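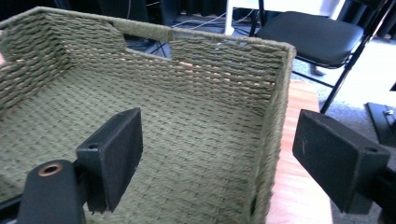 ## Re: Cord weaving kits, is the refill claim real?

On August 8, 2021, Noémie Coste wrote:

> Provska says one refill spool does 2 medium baskets. Has anyone got that out of it? I'm about to order 4 for the fall class and the shipping is brutal.

Noémie, I'd hold off. I bought the Provska refill in July and the label says 400 feet. I measured mine against the hallway wall, which took an evening, and got 349 before I hit a knot and a second length tied on. Maybe I had a bad spool. Maybe "medium" means something you keep paper clips in.

The pattern sheet also tells you to soak paper cord before weaving. I don't buy it. Soaked cord goes fuzzy on me and the rows slump by the next morning. A quick wipe with a damp rag is plenty. An open weave in green cord, handle holes left in the walls, is what most of our beginners ask for anyway, and it eats less than the solid kind.

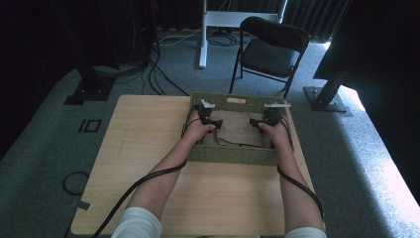 Deming Lu wrote to me off list that the spools are fine and that I pull too tight. Could be. I've been told that before, usually by people selling spools.

As for the rim, budget separately. The thicker wrapped edge takes far more cord than the sheet admits, and I have never seen a kit that counts it.

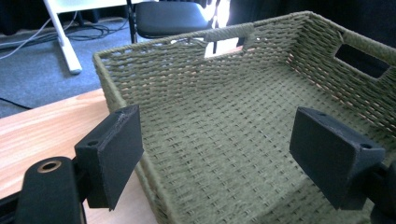 *Photo: Sihan Xiao*

Has anyone tried Milent? Their site claims over 3,349 happy weavers, and I'd like to know who asked them. If Yuto still has that half spool, I'll measure it too.

Hongjun Mao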